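4.2 Good practice during recording sessions

The working rules were drawn up in August, after the first trial set from the Lilcombe lab had to be discarded. They cover the operator, the table and the file log, and they apply to every session with the hand-held gripper. The full text is in Appendix B – only the points that changed during the project are discussed in this section.

Rule 3 covers the start state. All objects for the task must be on the table before recording begins, and the operator must not move them by hand once the log is open. In the block sorting task the colors must differ clearly, as the labels in the Fellska log refer to blocks by color alone.

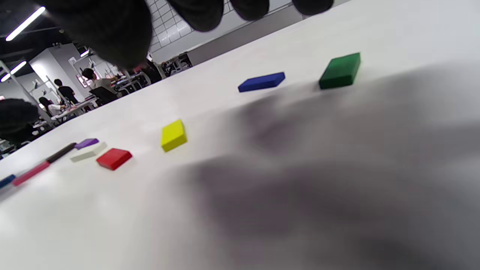
Figure 7. Colored blocks and markers on the white table, with the operator's gloved fingers at the top.

Rule 5 covers lighting and shadow. A shadow on the work surface is accepted if every block can still be told apart by color. An earlier version banned shadows altogether, and it could not be followed with a hand working over the table.

Rule 6 covers people in the background. Anyone who may appear in a recording must be told beforehand and must have signed the Buratex consent sheet. Sessions without a complete sheet are deleted within 2 days.

Of 200 episodes checked against the final rules, 102 passed without a correction. Most of the rest had log errors, mainly a missing end time. The target of 3,000 episodes was therefore kept, but the log check now runs after each session.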